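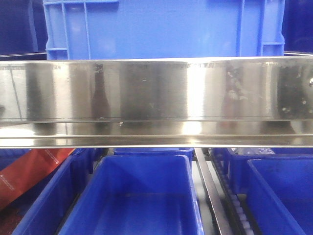 5/11/02

Well, I've finished it. All of Vemik, first episode to last, and it's gone two in the morning and I've got a headache from sitting too close to the telly, but I'm too wound up to go to bed so you're getting a diary entry instead.

For anyone new, Vemik is the cartoon I've been going on about since April, the one with the salvage ship and the moon that hums. 114 episodes. It was shown over here on Sunday mornings when I was at junior school, but only the first lot, and then it was dropped for a gardening programme and I spent years thinking it just stopped with the ship stuck in the ice. I used to make up endings in the bath. The captain got out in most of them.

Anyway the last three tapes came this morning from Quinlan, in one of their horrible padded bags that leave grey fluff on everything. I do like Quinlan, they're cheap and they do write back, but I wish they'd label things properly. One of the tapes had the right sticker on the box and a different one on the tape itself, so I put it in expecting the trial and got the wedding, and then had to sit there with my hand over the screen trying to find the button to stop it. So I knew there was a wedding. I didn't know whose though, and I managed not to find out, so I'm counting that as unspoiled.

Then the Mident started playing up. It does this when it's been on for a few hours, the picture rolls and you get a sort of snowstorm along the bottom, right where the subtitles are. Not ideal! I had to do the whole of the court episode by guessing the bottom line of anything that ran to two lines. I've since rewound it and watched it again with the machine cooled down, and I'd got quite a lot of it wrong. I thought the navigator was confessing to burning the maps. She was saying she wished she had. Changes things a bit.

Right, proper thoughts, and there will be spoilers so skip down to the bit about the fair if you're still on the ice planet.

I loved the ending. I know a lot of people on the board don't and I can sort of see why. If you've watched it all for the fights then the last six episodes must be a terrible let-down, because there's hardly a shot fired and one whole episode is the cook going round the ship turning off lights. But that was my favourite! He goes through every room we've ever seen, even the little cupboard where the stowaway slept right back at the beginning, and he doesn't say anything until he gets to the engine, and then he says goodnight to it. I had to stop the tape and make toast.

What I didn't like was the old admiral coming back. He was dead. We saw him dead, we had a funeral with the paper boats, and it was one of the best things in the whole middle stretch. Then he walks in for the trial with a new coat and one line about having been looked after by fishermen. What fishermen? It's a moon. There isn't any sea on it until much later on, and that's supposed to be a surprise when it happens. I've thought about it all evening and I can only suppose they'd kept the voice actor on and wanted to use him.

The other thing is the humming. I'd been sure we'd get an explanation and I'd also been dreading one, if that makes sense. My theory was always that the moon was a ship as well and the hum was the engine, and I had a whole page of notes about it, with times written down. And they never say. The twins ask the captain straight out in the very last scene, and she listens for a bit and says she's stopped hearing it. Then the music comes in, the old music from the first opening and not the awful one with the saxophone. I'm still deciding whether I'm cross. At half past eleven I was cross. I think I'm coming round.

I do think the English dub ruined the navigator, by the way. I put my old taped-off-the-telly copy of the first episode on after tea to compare and they've made her so sulky. In the subtitled one she's funny, she's dry, she's the only one who ever makes the captain laugh. In the dub every line sounds like she's been asked to tidy her room. They also cut the scene where she feeds the bird, I suppose to make room for adverts, and that means that when the bird turns up again at the end it would have meant nothing to anyone who'd only seen it here. Not that anyone here got to the end, so I suppose it doesn't matter.

Oh, and the colours are different! The hull is green on my old tape and nearly blue on the Quinlan one. I don't know which is right. I've had it green in my head for most of my life so it's staying green.

Best episodes, since I promised I'd say: the cook and the lights, the paper boats, the one where they're all stuck in the lift, and the snow market. Worst is the beauty contest by miles. I also can't stand the clip show where the robot dreams, which is the same 11 minutes they'd already used in the other clip show with a wobbly edge put round it.

The fair. Sturthorpe is on again at the end of the month, in the leisure centre this time, and I'm going. Last year I got there after dinner and all the decent stuff had gone, so I'm getting the early bus and taking sandwiches. I'm after the sticker album (any condition, I'm not fussy, I'd even have one that's been filled in with biro) and the small model of the lander if it's under a tenner. If anyone's got the soundtrack with the first opening on it please, please email me before you sell it to somebody else. I can swap. I've got doubles of most of the cards apart from the shiny ones, and two copies of the annual, one with a chewed corner.

I still need to update the episode list on the main page. I'd left gaps for titles I didn't know and now I've got them all, except that Quinlan's box calls the lift one "Going Down" and the subtitles call it "Between Floors", and I prefer the second. I'll put both. The bit about the admiral needs redoing as well because I've got him listed as deceased.

No idea what to watch next. There's a film, set before the series, but the reviews I've read say it's mostly the beauty contest people. The tapes are still in a pile on the carpet and the Mident is making its clicking noise so I'd better switch it off at the wall.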